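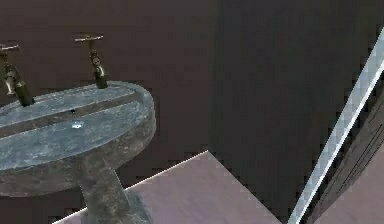
Several readers on the Urkbridge side have asked why the early train no longer waits for the connecting service at Gakstead, and whether the change is permanent. One wrote that a missed connection now means a long stay on the platform, and that the posted timetable still shows the old arrangement.

The hold at Gakstead was removed when the single-track section north of the station was placed under a speed restriction. Trains in both directions must now clear the passing loop in order, and a late departure by one delays the next 3. The hold will be reviewed in July, when the track work is due to be finished. Corrected timetables dated Apr 14, 2020 are being sent to all stations on the branch.

Until then, passengers for Urkbridge are advised to take the earlier local service, train 146, and change at Guko. Through tickets are accepted on this route at no added charge. Season ticket holders do not need to exchange their tickets.

Passengers should also note that platform 4 at Gakstead is closed to boarding. Trains that normally use it will depart from platform 2 or 3, as shown on the departure board.

Comments on the July timetable may be left at the ticket office in Gakstead or mailed to the Timetable Desk, Ó Súilleabháin Building, Urkbridge. Letters should give the train number and the station where the journey begins.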